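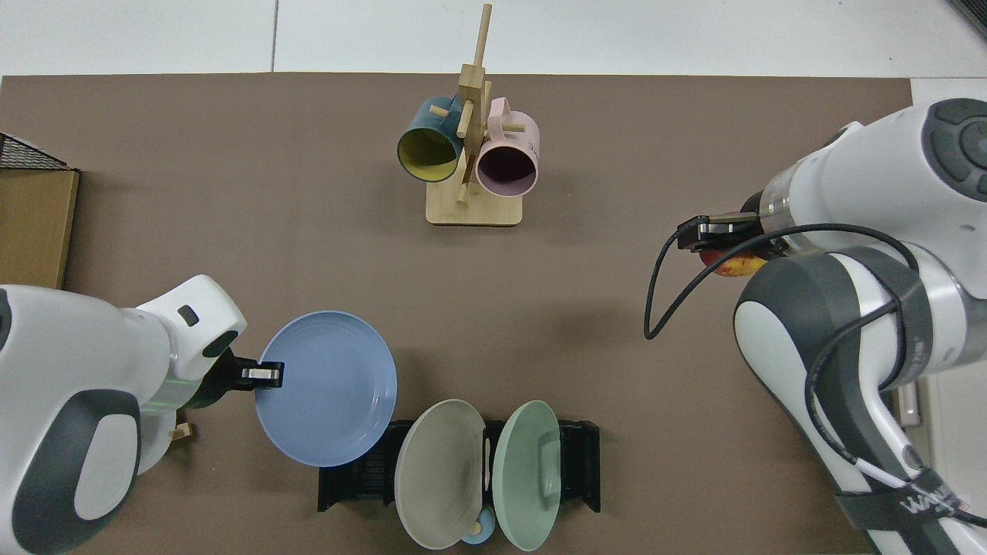
Notebook, April 29, 2018: dish rack and mug tree

Task is table clearing, two arms, Kazuhiro driving and me on the log. Plates go upright in the black rack, mugs go on the tree by the handle. Left arm takes the plates by the rim. Right arm had the apple while the blue plate was going in, and we want more like that, both grippers holding something.

Episodes kept so far: 476. Thrown out: 56, mostly plates let go too early, before the edge was down in the slot. Kazuhiro wants to keep the ones where he regrips and finishes. I agree, but they get their own tag so we can train with and without.

Watch the cable loop on the right arm. If it hangs low over the table it can brush the mugs on the way back. Clip it higher before the next batch.

Rack position: move it a little every 3 episodes. Yesterday's 93 were all with the rack in one spot and the policy learned the spot. Copy of those goes to Jarberg anyway, marked as fixed rack.

To do: swap plate order, start some runs with the mugs already hung, ask Sasaki for fingertip pads.

D. Kamata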